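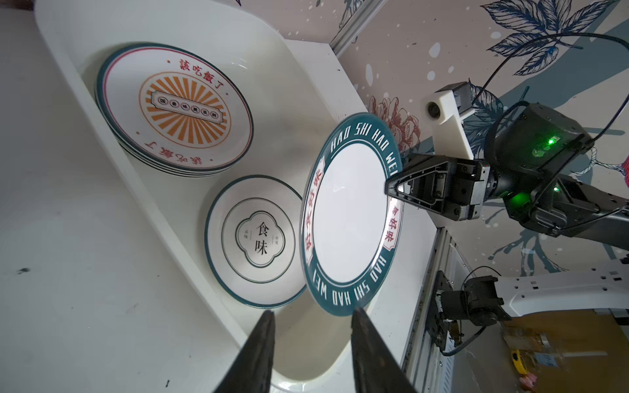
## 4. Sorting and stacking the plates

This section is for the Folura plate set, when you use it together with the Nidska tray. Please read all steps before you begin.

1. Put the tray on a flat table. Leave free space of 28 cm on the right side, so your hands can move easily.
2. Wash and dry every plate. Do not stack plates which still have water on them.
3. Divide the plates by pattern. The sunburst plates go together in one stack. The plates with the "食味" emblem make the second group, and the plates with "HAO SHI HAO WEI" on the rim make the third.
4. Take each plate by the rim and lower it slowly. Keep it level in the last 2 cm.
5. Turn the sunburst plates until the banner in the middle goes straight from left to right. The red text "該吃飯了" is printed two times, near the upper edge and near the lower edge, and one of them is always upside down. Both directions are correct.
6. Check the stack from the side. If one plate stands out, lift the plates above it and place them again. Do not push.

**Note:** A stack should not have more than 11 plates. For a bigger set, please use a second tray.

**Note:** The rim of the tray is sloping. A plate which rests on the slope can slide down to the others, so keep all plates on the low part.

**Caution:** Do not drag a plate over the printed side of another plate. The colored lines can get scratches.

**Caution:** A plate with a crack or a chip must be taken out of use, also when the damage is very small.

If a plate is missing from your box, write to Teguh Chong at Liem and tell him the pattern name. Spare plates are listed on page 23.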